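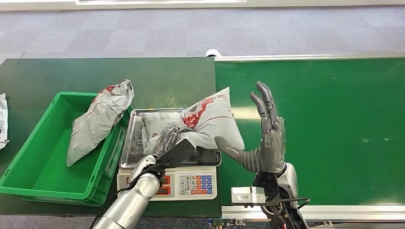

Rafferty Szabo asked why a phone sometimes shows full bars and still will not load a video. The bars, he said, should mean the phone is working.

The bars measure one thing only. They show how strong the radio signal is when it reaches the phone. They do not show how busy the network is, or how fast data is moving.

How a phone talks to a tower

A phone has a small radio inside it. The radio sends and receives waves that cannot be seen or heard. The waves travel between the phone and an antenna, which is often placed on a tall tower or on a roof. From the tower, the data usually goes through cables under the ground.

The area that one tower covers is called a cell. This is where the term "cell phone" comes from. When a person rides in a car from one cell to the next, the phone switches towers. The switch is called a handoff. Most handoffs are so quick that a call continues without a gap.

What the modem chip does

The part of the phone that handles this work is the modem chip. It turns pictures, words and voices into a pattern that radio waves can carry. It also turns incoming patterns back into pictures, words and voices. In many phones the modem is built into the same chip as the main processor. In others it is a separate chip.

Each modem works only with certain groups of radio waves, called bands. If a tower uses a band the modem does not support, the phone cannot use that band. It must find another one.

Why full bars can be slow

A tower can carry a limited amount of data at one time. All the phones connected to it share that amount.

Take the town of Tramlow. On a normal evening, 321 phones use the tower next to the Radebe sports field. During a big game, 921 phones use it. The signal is just as strong as before, and the bars look the same. Each phone gets a smaller share of the data, and videos stop to load.

Gerasimos Balaskas wanted to know if standing closer to the tower would help. It can help if the signal is weak. It does not make the tower less busy.

What can block a signal

Thick concrete, metal and hills all weaken radio waves. An elevator is a metal box, so calls often drop inside one.

Words to know

Antenna: a part that sends or picks up radio waves.
Band: a group of radio waves used for one purpose.
Cell: the area covered by one tower.
Handoff: the switch from one tower to another.
Modem: the part that changes data into radio patterns and back.

Next chapter: How Wi-Fi is different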